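Print this message | E-mail this message to a friend

Subject: Re: Saturday share-out, bag sizes and the new price
From: Jovita Xolalpa
To: Kindwood food group list
Date: 31 Dec 2024

Radosław Żak wrote:

> Before we put the price up I'd like to know what people are
> getting for it. My last bag was mostly onions. Also, is Robles
> still supplying us after the new year or not? Two people at the
> bus stop told me two different things.
>
> And could we go back to fetching before noon? Four o'clock is
> dark at this time of year and the lane has no lamp.

Radosław, taking these in order.

The price goes from 5 pounds to 6 from the first share-out in March. It has been 5 since we started and the van now costs more than it did. Anyone who has paid ahead keeps the old price until their money runs out. Ketill has the list of who has paid what, so please write to him and leave me out of it.

On onions, yes, there were too many. We had ordered for 116 households and a good few were away, so the onions went into whatever bags were left. The order for January is smaller. 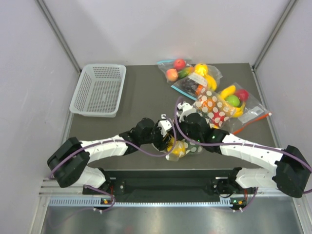

Robles is staying. What has changed is that they will drop off on Thursday evening instead of first thing on Saturday. That gives us a day to sort, but it means the greens need to be kept cool overnight. Hermenegildo has offered the back of his shop at Cluvell and we have said yes for now. He needs the space clear again by 9 on Saturday morning.

The potatoes will come in large sacks from now on and we will weigh them out ourselves. If you have kitchen scales that go up to five kilos and can lend them, let me know. We have one set and it eats batteries.
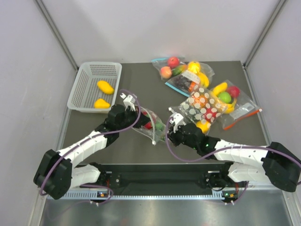

Fetching before noon is fine by me. Ezequiel would prefer the afternoon as he works Saturday mornings, but he says his neighbour can pick up for both of them. Unless there are objections by the end of next week, it will be ten till twelve.

Please bring your bags back. We bought 200 in the summer and the cupboard is nearly bare. Paper ones are no good for anything damp, so don't send those.

The seed swap is a separate matter and I will write about it when I have heard from the hall.

Jovita

Print this message | E-mail this message to a friend

Contact the list owner | © Kindwood Food Group | Back to top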